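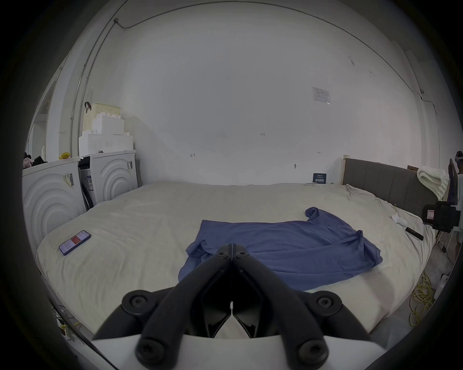

3 min read

Section 3: Recording a folding session

This section is for members of the Dromitville student robotics club working on the Trasonetti project. It covers recording with the hand-held grippers. Charging and pairing are in Section 2.

Before you start

1. Spread the sheet and lay one garment on it. Leave it rumpled.
2. Open the Toltix app and enter the garment number from the club list. Shirts start at 221.
3. Switch on both grippers. Wait until the main light on each is steady green.
4. Close and open the fingers of each gripper 3 times. They should move freely along their whole travel.

Caution: Keep your own fingers clear of the joints when the jaws close.

Recording

5. Start the recording, then hold both grippers still for a slow count of 9.
6. Pick up the garment by the hem and straighten it.
7. Fold the sides in, then fold the bottom up to the collar.
8. Put the garment down, open both jaws and move the grippers away from it.
9. Stop the recording in the app.

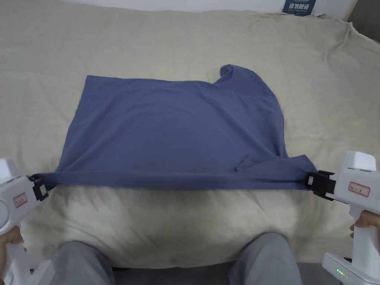

The hem is the hardest part of a shirt for most new members. Take one end in each gripper and draw them apart until the cloth between forms a flat band, as with the blue-gray garment here, where the gathers are at the two clamped ends. Kneeling or sitting close to the sheet makes it easier to keep both hands level. If one end slips out, carry on and pick it up again — the recording is still usable.

Note: Do not touch the garment with your bare hands between steps 5 and 9. If you have to, stop and begin a new recording.

Note: A session is 16 recordings. Take a break halfway through, and swap with your partner if your wrists are tired.
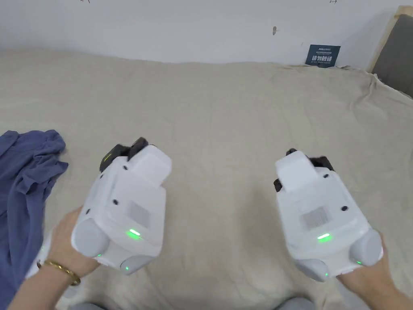

Do both grippers have to be used for every fold?
Only for the first one. After that you may fold with one gripper, provided the other is held still and stays switched on.

After the session

10. Check in the app that every recording has a garment number.
11. Upload the files to the Zerouali folder. Uploads are slow after 4 pm.
12. Switch off both grippers and wipe the finger tips with a dry cloth.

Caution: Do not use cleaning spray on the fingers. It leaves a film and the cloth will slide.

If an upload fails, leave the files on the phone and try again before the next session. Faulty grippers are dealt with in Section 5.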